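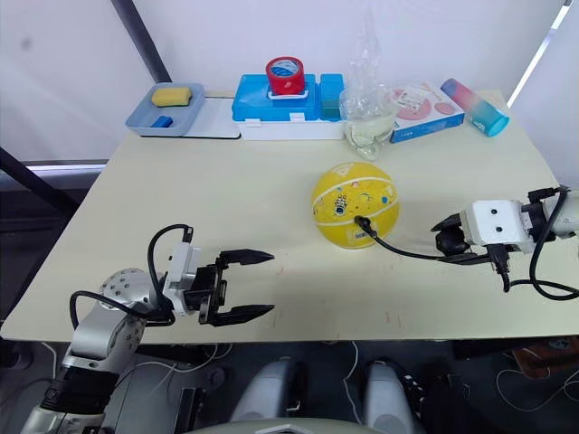
# Renting a craft table at Flimen: your questions

I get the same handful of emails every week, so I've put my answers in one place. Flimen is my little shared making space in Flidoddale, up the stairs next to the bakery. You book a table, you bring your project, you make a mess, you tidy it up again. If your question isn't covered, write to me and I'll probably add it.

## Do I need to be any good at crafts?

Goodness, no! I've had people come in to learn to sew on a button. I've also had someone finish a quilt that had been in a bin bag since their school days (it was gorgeous, I was very jealous).

## How much is it?

A table is £6 an hour. If you come a lot, the £80 monthly pass is better value and you can use it on any day we're open. Passes run from the day you buy them, so you don't need to wait for the first of the month.

I can't freeze a pass once it has started, sorry. I tried doing that for a while and I got in a terrible muddle with the dates.

## What's included?

Table, chair, lamp, kettle, and the shared shelf. The shared shelf has scissors, rulers, cutting mats, pins, a decent iron and a lot of odd buttons. Please don't cut paper with the orange-handled scissors. I beg you.

Bring your own fabric, wool, paint, clay and glue. I sell Solís thread at the desk in most colours, though the dark green always goes first and I'm hopeless at reordering it.

## Can I use the sewing machines?

Yes, but book one when you book your table. They go quickly on wet days! If you haven't used ours before, come a bit early and I'll show you how to thread it. The tension dial on the older one is fussy — leave it alone unless your stitches are looping underneath, then come and find me.

## Can I leave my work overnight?

You can if it fits in a locker. They're a decent size for knitting and small sewing, and no use at all for a half-built doll's house. Wet paint and drying clay can go on the rack by the sink with your name and the date on a bit of tape. Anything without a name gets moved to the box under the stairs, and I empty that box every August.

## Is there anything I can't do?

No spray paint, no resin, no sanding indoors. The smell and the dust get into everybody else's work, and the wool people are very patient but not that patient. Hot glue guns are fine on a mat.

## Can I bring my children?

Please do, as long as you stay with them. We've got some low stools and a tub of washable pens.

## How do I find you?

The 37 bus stops at the bottom of the hill and then it's a short, steepish walk. There's parking behind Nikham, the garden shop, but they lock their gate at closing time and I don't have a key. We're up one flight of stairs and there's no lift, which I do know is a nuisance. If stairs are a problem, email me and we'll see if I can bring a table down to the back room for you.

## What if I need to cancel?

Tell me the day before and I'll move your booking for free. On the day itself I keep the fee, unless you're ill, in which case stay in bed and don't worry about it.

## Do you have a mailing list?

I do, with almost 292 people on it now. I send it when there's something to say — new opening hours, a fabric swap, a spare spot on a workshop. Ask at the desk or reply to your booking email and I'll pop you on.

Last updated May 2, 2024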